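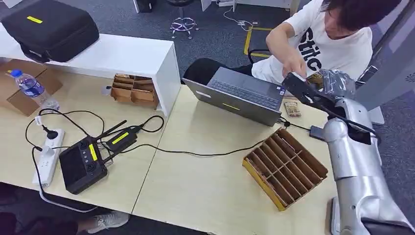

Chapter 4
The Shared Desk

Most advice on office order begins with a promise. Clear your desk, it says, and your work will go faster. The evidence offered is usually thin, and the people offering it often have trays to sell.

Take the divided cardboard tray. The Nekiven catalog for July 2019 listed one with the claim that it would "end desk clutter." It may hold small parts well enough. What it can't do is decide where the laptop charger goes, who throws out the snack wrapper, or whether a plastic bag is packing material or trash. Those are questions about people and habits – and a shared desk has more than one set of each.

In this chapter we look at 7 common claims about storage and test each against a log kept by the Flender office, where 100 desk checks were made over one season. Few of the claims come out whole. Section 4.1 starts with the oldest of them, that every object needs a fixed place.

Before you read on, write down what is on your own desk right now. Leave it as it is – you will need the list in Section 4.3.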